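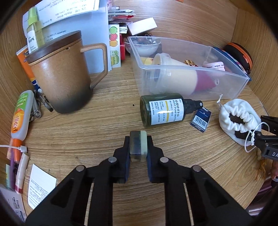

Gripper holding the little green block, pump bottle just behind it

Pivot pins on a hand-held gripper, how often?
Rosalinda Yap
I use mine on small stuff like this and one fingertip has started closing a hair late — maybe two months now. Do I oil the four silver pins or leave them alone? Last cleaned in January.

Dreltel
Wipe them first! Then one tiny drop per pin, work the jaws 27 times or so (ok, I just like 27), and wipe again. Keep oil off the blue pads or everything slides.

Skatar
Mine was a bent linkage. Bought a new one.

Dimaculangan
What Dreltel said, but check for play in the pins before you oil — mine had a loose one.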